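Sep 8, 2020
Workshop notebook, Trorkcombe, back bench

Picking up from where I left the foam boards. The new red sheet finally turned up (Curnico, the closed-cell stuff, way nicer to cut than the last lot) and I've had a good go at the peg-and-hole set for the Plundura job. Mostly happy! Some grumbles further down.

Cutting first. I went with the fine blade at low speed and the walls are so much cleaner than in April, when everything looked like it had been chewed by a dog. The star is still the worst of the lot to cut. The inside corners want to tear if you rush the turn, so stop, lift the blade, swing it round, go back in. The hexagon is dead easy by comparison. Ovals are fine as long as the sheet is taped down on all sides (I got lazy on one and had to bin it, my own silly fault).

Pegs. Ya-wen Wu turned the long brown cylinders over at the Naciri shed and they're lovely, nice flat ends and a matte finish. She left them 100 mm long, which I thought was too much, but it gives you plenty to hang on to above the board and I've come round to it. I sanded the end of one with 240 grit to see whether it would go in any sweeter. Couldn't tell the difference, so I'm leaving the rest as they are.

Fit is where I spent most of the afternoon. The foam closes up a touch after cutting, so a hole cut dead on size grabs the peg and you end up lifting the whole board with it. Opened the round one up by a hair and tried again, 49 goes all up, jotting down anything that snagged. Only 3 bad ones, and all of those were the peg catching on the rim on the way in. I reckon a tiny chamfer on the foam would fix it, though how you chamfer foam without making a mess of it is another question. Hot wire, maybe? Ya-wen says a cone of sandpaper on a dowel, and she's usually right about this sort of thing, so that's first up tomorrow.

Brown peg and red board, at the holes:
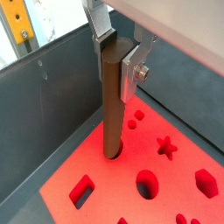
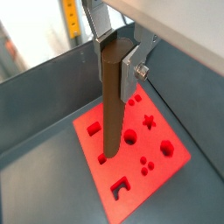
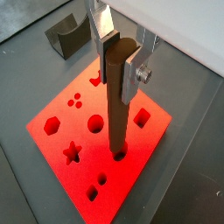

Colour is staying red. I did wonder about grey to match the other gear, but the holes would be miserable to see against a grey background and the red shows up every nick in the edge, so I'm forced to be tidy.

Still to do: the sandpaper cone, a second board from the same sheet (there's enough left if I nest the small shapes in the corner), and ring Curnico about the price on over 10 sheets. Oh, and the fine blade is nearly had it, somebody please don't use it on the plywood! New ones are in the second drawer, behind the tape.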